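Rondum Tabletop Kitchen Items, data card

Version 2
Updated 19/01/2022

Summary

Rondum is a set of overhead color pictures of everyday kitchen items laid out on a tabletop, with a catalog entry for each item. It was put together for work on naming and locating household objects seen from above. This version holds 3,417 pictures of 552 layouts. The catalog lists 88 items.

What is in the release

pictures/ holds the overhead views, grouped by layout number.
catalog.csv has one row per item.
layouts.csv has one row per item per layout.
terms.txt is the list of allowed item names.
CHANGES.txt is the record of edits between versions.

Columns in catalog.csv

item_id: a short code, never reused after an item is withdrawn
name: taken from terms.txt, lower case, singular
group: tableware, appliance, preparation, storage or other
main_color: the color covering most of the item as seen from above
finish: gloss, matte, mixed or unknown
outline: round, oval, rectangular, irregular
notes: free text, may be blank

Columns in layouts.csv

layout_id
item_id
orientation: straight, diagonal or none
complete: yes if the whole item is inside the picture, otherwise no
touching: item_id of any neighbor in contact, separated by semicolons

Round items always get "none" for orientation. An appliance is "diagonal" if its long side is clearly turned away from the picture edges. Small turns are recorded as "straight". If contact between two items can't be settled from the picture, leave the touching column blank and say so in the notes.

Naming rules

Names describe the kind of item and do not include a maker. A plate with molded rings is still "plate"; the rings go in the notes. A toaster is "toaster" whatever the number of slots, and the slot count also goes in the notes. Cutting boards and cutting mats have separate names. Where the two are hard to tell apart from above, use "cutting surface".

Color is recorded away from highlights. Glossy dark items are the main source of disagreement between annotators, and in version 1 several were entered as gray. Those rows have been corrected. Reflections on an item are not treated as markings or decoration.

Known limits

Most layouts were made on the same kind of tabletop, so surface color varies little. Glare is present in many pictures and is not masked. Items that run past the picture edge are kept, and their outline is recorded from the catalog entry. Height is not recorded. Crumbs and dust are not labeled.

Tableware is better covered than storage. Soft items such as dish towels change shape between layouts and should be left out of any comparison based on outline.

Splits

Divide by layout_id. Pictures of one layout look very much alike, and a split by picture will put near copies on both sides.

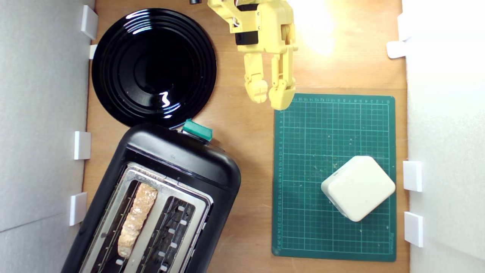

Simanjuntak Household Objects Group

Layout with a black plate and a black two-slot toaster. Group: tableware for the plate, appliance for the toaster. Plate: outline round, finish gloss, orientation none; notes: "concentric raised rings, flat center." Toaster: orientation diagonal, complete no. The green item is entered as "cutting mat". Bright area on the tabletop toward the upper right is glare.

Corrections to catalog rows are collected for the next version, planned for April. Give the item_id, the column and the proposed value.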